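Two Small Presses I Can't Stop Reading

I came to Rind the way I come to most things, which is to say I was killing time in a bookstore and liked the cover. It was a slim, orange-spined thing with 15 poems in it, and I'd read nine of them before I remembered I was meeting someone for lunch.

Rind is Divya Fernandes's first collection, put out by Dosodell, a press she runs with her old roommate Lợi La. They print 400 copies of each book and they don't reprint. (I begged. No luck!) Her poems are mostly about kitchens and bus rides, and she has a way of ending a line one word before you're ready — I kept going back to check if I'd missed something.
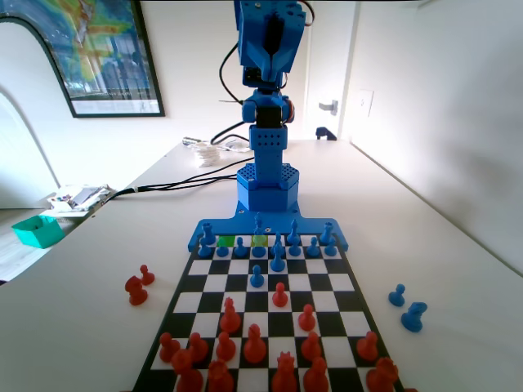 A blue 3D-printed arm at the edge of a chessboard.

Lợi writes too, though you have to drag it out of him. His long poem "Trivetti" runs to 3000 words and follows a family restaurant through its last summer, with the menu prices creeping up in the margins. I read it out loud to my sister over the phone and she made me do the dessert section again.

The other press is Wundano, which only does pamphlets, stapled, 2 a year. The new one comes out in September and it's all translations — river songs, mostly, and one very rude poem about a goat. I've already ordered mine, plus a spare for my sister.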